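Last updated: Aug 27, 2020
Filed under: Buses & Coaches / Workshop Notes

Hybrid double-decker pre-service check, with comments

Route 33, Purstead depot. Vehicle on loan from Flornden Coachworks, fleet number 353.

The sales brochure says this bus "practically inspects itself." I have driven for Purstead long enough to have heard that about three different buses, and two of them caught me out before the first stop. So this is the walkaround I did, in the order I did it, with what I found and what I think of it. Items are marked OK, WATCH or NO. Where another driver or fitter added something on the sheet, I left it in.

1. Paperwork in the cab
Defect card, insurance slip, height notice. OK, although the height notice was behind the sun visor. On a double-decker it belongs where the driver can read it sitting down. I moved it.

2. Dash warnings at start-up
All lamps should come on and go out. The hybrid system lamp went out, came back, and went out again. The handbook calls this "normal initialization." The handbook also has the wiper stalk on the wrong side. WATCH.

3. Tires and wheel nuts
Tread fine all round. Nut pointers lined up on both front wheels. One pointer missing on the offside rear, and the card from the day before says all present. Somebody ticked that box from the cab. NO until replaced. Briggs fitted a new one before the bus went out.

4. Battery compartment, outside check only
Drivers do not open this. Check the door is shut, the latch is flush, the orange label can be read, and there is no smell. OK on all of it. I would like to see a second latch. The door sits low enough to meet a high curb, and our turn at the hospital has one.

5. Coolant and visible leaks
There are two coolant loops on this model, and the daily sheet has one box. I wrote "engine" next to the box and added a line for the other one by hand. Both levels OK. A few drops under the rear, clear, probably air conditioning. WATCH.

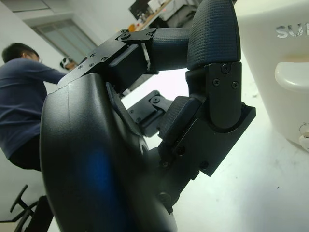 Kiprono Barasa wrote next to this item: Don't put "probably" on a defect card. Put a sheet of card under it, leave it overnight, and look at what's on it in the morning. I've had "probably air con" turn into a split hose at Rullby with a full load upstairs.

Fair enough. I have changed my entry to "clear fluid, source not known," and the card goes down tonight.

6. Brakes
Two things to test, and they are easy to mix up. The regenerative braking slows the bus when you lift off, and after a day of that you forget how little you are using the pedal. So do the rolling brake test with a firm press, in the yard, every time. It pulled up straight. Parking brake held on the ramp. OK.

What I don't accept is the claim that the friction brakes will last up to five times longer. On whose route? Ours has a hill and eleven-year-olds on it. I will believe it when I see our own pad measurements, and so far we have one set.

7. Air pressure
Built up in good time. With the engine off and the foot brake held, no drop I could see on the gauge. OK.

8. Doors
Front door OK. Sensitive edge tested with a rolled newspaper at knee and shoulder height, and it reopened both times. Center door was slower to reopen at knee height than at shoulder height. Ebere Oyewole repeated it and got the same. WATCH, and I came close to writing NO. If it gets any slower the bus stays in.

9. Wheelchair ramp
Powered ramp went out and came back. The manual release needs a key that was not on the bus. NO. A manual release you can't release is decoration. Key now on a hook behind the driver's seat, and it should be checked daily with everything else.

10. Stairs and upper deck
Treads sound, yellow edging intact, handrails tight. One loose seat cushion upstairs, second row from the back, clipped down by hand. Emergency window hammer present. Stair mirror was aimed at the ceiling, which made the upper deck look wonderfully empty. Adjusted. OK.
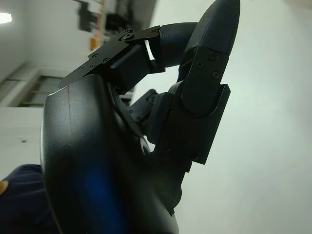 11. Bells and stop buttons
Pressed every one. All worked except the button nearest the stairs, which needs a thumb like a carpenter's. Passengers will stop trying and shout. WATCH.

12. Lights and signs
All outside lights OK. Destination display OK at the front. The side display said "Welcome aboard" and would not change until I turned the system off and on. The bus had gone nowhere for a week, so I can't say how long it had been welcoming people.

13. Silent running
At low speed the bus moves on the motor alone. There is a speaker that is meant to make a noise for people on foot. Have someone stand by the yard gate and drive past at walking pace. Luminița Anghel stood for this and heard the tires before she heard the speaker. The system reports no fault. I have marked it WATCH and asked Flornden what the volume should be, in a number, and how we are supposed to measure it. No number yet.

Until there is one, treat the bus as silent. Use your mirrors in the yard, go slower than you think you need to past the school stop, and sound the horn if you have any doubt.

14. Fuel and charge reading
Diesel three-quarters. Battery gauge read high at start and high after six laps of the yard. It may be a very good battery. It may also be a gauge that likes to read high. We are writing down both readings at the start and end of each shift so there is something to compare in October, when the loan ends and somebody will want to tell us how much was saved.

Result of this check

Three passed over to the fitters as defects or possible defects: missing nut pointer (fixed), ramp key (found and hung up), center door (open). Everything marked WATCH gets looked at again by the next driver, who should write what they find and not copy what I wrote. If your entry matches mine word for word I will assume you stayed in the canteen.

The bus went out on a short working after item 3 and item 9 were put right. It rode well, the upstairs was warm, and a passenger asked me if it was broken when it went quiet at the lights.

Further notes on the sheet

Janka Šindelář: Center door still slow at knee height after greasing. Not slower. Left open on the card.

Chukwuemeka Jibrin: Side display said "Welcome aboard" again. Restarted it. Please add to the daily check as its own line.

Added as item 12b.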